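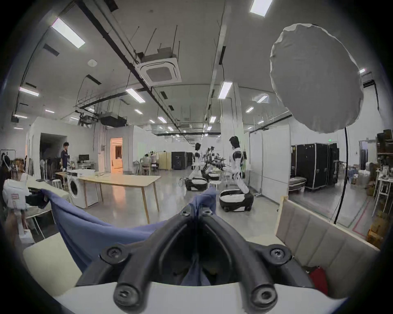
Cloth held in the gripper jaws, with two wheeled robots further back in the workshop.

Gunvor Björklund maintains Stamitz, the motion planner used on the cloth-handling work at Trotport. The latest release went out in September, and most of the changes concern what happens between a grasp and the next regrasp.

"Rigid-body planning assumes the object has a pose," Björklund says. "A towel has no pose you can use. We plan on the two pinch points and keep a coarse estimate of the edge between them."

That edge estimate comes from Mussa, the perception module. It fits a chain of 10 segments to the visible hem and passes the result to the planner with a confidence value for each segment. Segments below the threshold are treated as unknown. The planner will then lift or spread the cloth before it commits to a fold.

Oda Halvorsen, who wrote most of Mussa, describes the original version as too slow to be useful. "We fitted a full mesh. One update took 557 milliseconds on the lab machine, and by then the cloth had swung somewhere else." The mesh is still available as an offline option for checking labels. 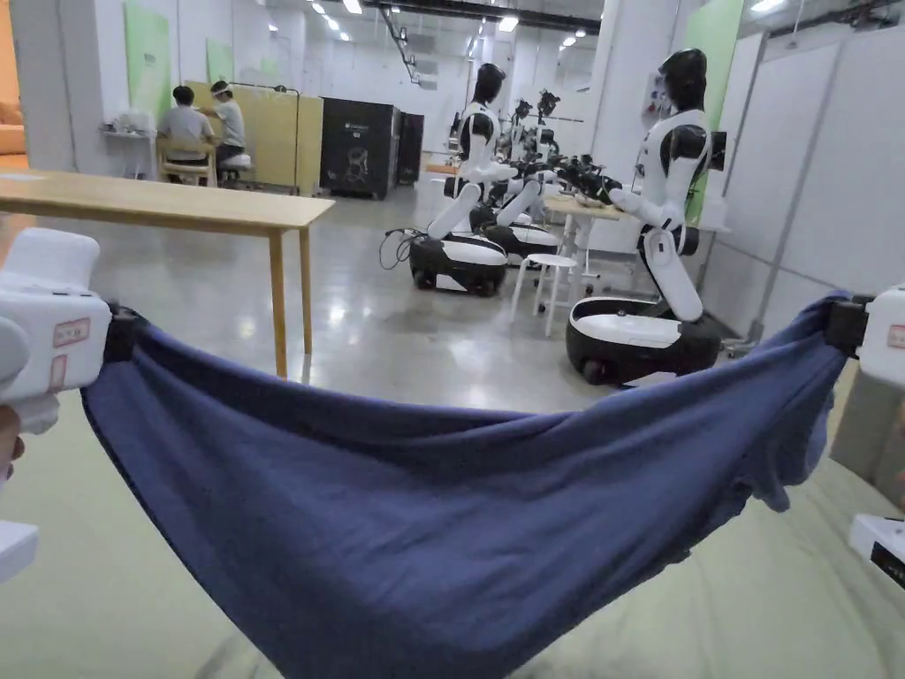 A dark blue cloth stretched between two hand-held grippers.

Demonstrations are indexed with Dadura, an in-house tool that aligns gripper width, wrist pose and video on one clock. The current set holds 1,117 episodes. Halvorsen reserves 500 of them for evaluation, a share she admits is large.

"Dark cloth is where we lose the hem," she says. "Folds and edges give nearly the same gradient. I want enough held-out data to see that failure properly."

Björklund's main complaint concerns tension. Stamitz limits the distance between the pinch points using a fixed stretch ratio, set per fabric in a config file. "It's a crude limit. A knit and a woven cloth need different numbers, and somebody has to type them in."

The next branch replaces the fixed ratio with a value estimated during the first pull. It runs in simulation, but the regrasp tests still fail when one corner is folded under. Björklund has left the old config key in place until they pass.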